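**September 2025, notebook, kitchen corner**

Freezer day! I have been looking forward to this more than a grown person should. The bottom compartment of the silver fridge has been getting frostier since spring, and today I finally had the time and enough towels.
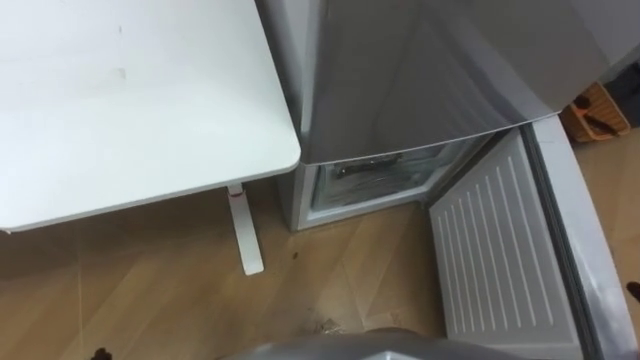
I started with the inventory, because last time we did it backwards and found things in the rinse bucket that were still perfectly good to eat. So, from the drawer and shelf, into the cooler bag with all four ice packs:

- two bags of peas, one open, clipped with a binder clip
- half a loaf of rye, labeled, still fine
- Sorin's dumplings (he says he wants them back, he has said so twice)
- one tub with no label at all, brown contents, tossed
- a flat pack of spinach that had become one solid tile

The spinach tile is going into soup tomorrow. I'm not letting it win.

**Why it frosts up**

My theory before today was that the gasket was shot. Sorin Manole's theory was that people stand with the door open while they think about lunch. I did the paper strip test along the gasket after everything was dried off: close the door on a strip of paper, pull, see if it drags. It drags nicely along the top and the hinge side. It drags at the bottom too, up until the corner away from the hinge, where the strip slid out with almost no pull at all. So we are both a bit right, which pleased me enormously and pleased him less.

I washed the gasket fold with warm water and a drop of dish soap, using an old toothbrush to get into the groove. A good amount of gray gunk came out of that same corner. Dried it, ran the test again, and it grips better now. Still the weakest spot, but there is a real tug. Before anybody orders a new gasket I'd like to give this one a few weeks and test again.

**Method, for whoever does it next**

1. Unplug. The plug is behind the desk side, you have to reach in with your left arm, and it is easier if you take your watch off.
2. Towels first, on the floor, well out past where the door ends up. The floor is wood and it does not like standing water. I used the old blue bath towels from the Jammess bag (it says Jamness, I can never spell it) and they soak up a lot more than the thin kitchen ones.
3. Bowl of hot water on the shelf, door pushed nearly closed, ten minutes. Swap the water. Repeat.
4. When the sheets of frost start to let go, lift them off by hand or with the plastic dough scraper. NO KNIVES. No metal of any kind. I know it's tempting. The wall liner is thin, and the cooling lines can be closer to it than you think.
5. Baking soda in warm water to wipe down, one spoonful to a bowl. Then plain water, then a dry cloth.
6. Let it air with the door open while you have a coffee.
7. Plug in, shut it, leave it alone for a few hours before the food goes back.

Step 3 is the fun one. I did three rounds, and on the third a slab the size of a dinner plate came off the back in one piece. I carried it to the sink like a trophy. There was no audience, so I'm recording it in writing.

What did not work so well was the hair dryer. I tried it for a couple of minutes on the left wall and it just made a shallow shiny dent in the ice while my arm got tired. Also you are holding a mains appliance near dripping water, which I thought about halfway through and then put it away. The bowls are slower to set up but they do the whole box at once while you do something else.

**The ribs on the door**

The inside of the freezer door has those raised ribs running all across the panel, and crumbs love them. I tried the sponge (skips over everything), then a cloth wrapped around a butter spreader, the plastic one, and that was lovely! One pass per groove, following the ribs, rinse the cloth, next groove. It took maybe five minutes and the panel looks great. Writing this down because I'm sure I'll forget and start with the sponge again.

Corners of the panel still need a cotton swab. I ran out of swabs. Adding to the list.

**Clearances**

While I had the door open I had a proper think about the desk. The white desk is right up beside the fridge, and the rounded corner is the bit you catch with your hip when you crouch down to the freezer. I've caught it three times today. Rounded is kinder than square, I will give it that.

Options, in order of how much I like them:

- Slide the desk left by a hand's width. Needs the power strip moved first, as its cord is already stretched.
- Turn the desk so the short side faces the fridge. More room to crouch, worse light for anybody working there.
- Leave it, and keep complaining.

I'd go for the first. It would also let more air down the side of the fridge, which can't hurt. Sorin is for the second one, he thinks the light is fine either way. We could try his for a week and see who squints.

While down there I also noticed a little reddish mark high up on the desk leg, just under the top. Might be the remains of a sticker. I didn't have a hand free to scratch at it. There are faint gray smudges on the desktop as well, small ones, and I'll go over those with the melamine sponge when I do the next round of surfaces. Gently, on a matte top. The Dranari shelf in the hall still has a shiny patch from the time I was too keen.

**Products, quick notes**

Tried the Lirex drying cloth for the final wipe. Very happy with it. It picks up the last film of water that a normal cloth just pushes around, and it wrings out nearly dry. One is enough for the whole freezer compartment. Wash it separately the first time, though; it sheds a bit of lint.

The Surdu cooler bag was the other good surprise. Peas and dumplings were still rock hard when they went back in, and I had the bag closed for a bit over two hours. I put the ice packs on top this time instead of underneath, the cold air sinks, and I think that made the difference. The bread doesn't care either way.

The dough scraper is from the baking drawer and must go back there, washed. It has gone back there, washed. I'm just noting it, for the record, for certain readers.

**Putting it back**

New arrangement, please try it before you hate it:

- Bread and anything flat stands upright on the left, like files.
- Vegetables in the middle.
- Meals in tubs on the right, label facing the front.
- Ice packs at the bottom, where they also help if the power goes out.
- Every tub gets tape and a date. The tape roll now lives on the side of the fridge, on a hook. The marker is tied to it. I tied it with kitchen string, and it looks silly and works very well.

The orange-brown basket on the floor past the freezer door can stay where it is for now. I opened the door all the way a few times to be sure of my towels and it's simply nice to have that bit of floor in mind when you pull things out.

Temperature: checked the setting dial and left it on 4, same as before. I'd like to get a proper thermometer in there before fiddling with it. If it comes out colder than it needs to be we can take it down one notch and look again the next day.

**Still open**

- Paper strip test again at the weak corner, and then once more in December, when I'd like to do the next defrost. Twice a year felt like too much until I saw that slab.
- Cotton swabs.
- Thermometer for the freezer.
- Desk: move the power strip, then slide. Needs two people.
- Find out what the brown tub was. (It's gone, so this is curiosity only. If it was yours, tell me, I won't be cross.)

Total time from unplugging to plugging in, a bit over two hours, with 20 minutes of that spent drinking coffee and admiring. The drawer slides like new, by the way. There had been ice in the left runner and I had thought it was just a bad drawer! Go and try it.

Soup tomorrow at noon, spinach, bring a bowl.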